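Backpack and bag drive: what we need by September

The children's bag collection at the Paltudham centre is open again, and the first drop-offs are already on the tables. So far we have 63 bags, most of them small backpacks suited to kinder and the first years of school. Last year's final tally was 107, so there is still a fair way to go.

Bright colours are always the first to be picked, and so is anything with a soft toy attached.
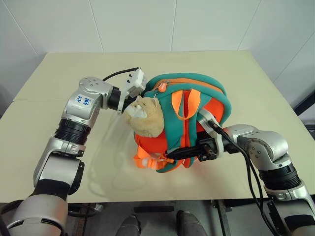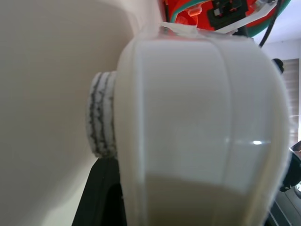

Before you drop a bag off, please empty every pocket, including the little ones inside. Run the zip from one end to the other and back. If it catches, rub a bit of candle wax or a soft pencil along the teeth and try it again. A bag with a broken zip can still come in, but put a note on it so it goes to the mending pile.

Buckles and straps matter more than most people expect. Small children need the shoulder straps shortened, and a strap that slips back to full length is no use to them. Do up each buckle and give it a firm tug. We have a tin of spare clips in the two most common widths, so a cracked one is not a reason to throw a bag out.

Most bags can be sponged down with warm water and a little dish soap, then hung upside down with the pockets open. Please don't put them in the dryer. Plush toys and trims that are sewn on should be spot cleaned only – they take a long time to dry through and can go musty in the middle.

Names written inside in marker are fine. We cover them with a fabric patch that has room for the new owner's name.

We are short of larger bags for the older grades, and of drink bottles and pencil cases in any colour. Lunch boxes are welcome if the lid still seals. We can't take suitcases or nappy bags this time.

Drop-off is at the side door of the centre during normal opening hours. The first lot of bags goes out to schools in September, and the cut-off for mending jobs is 18th July.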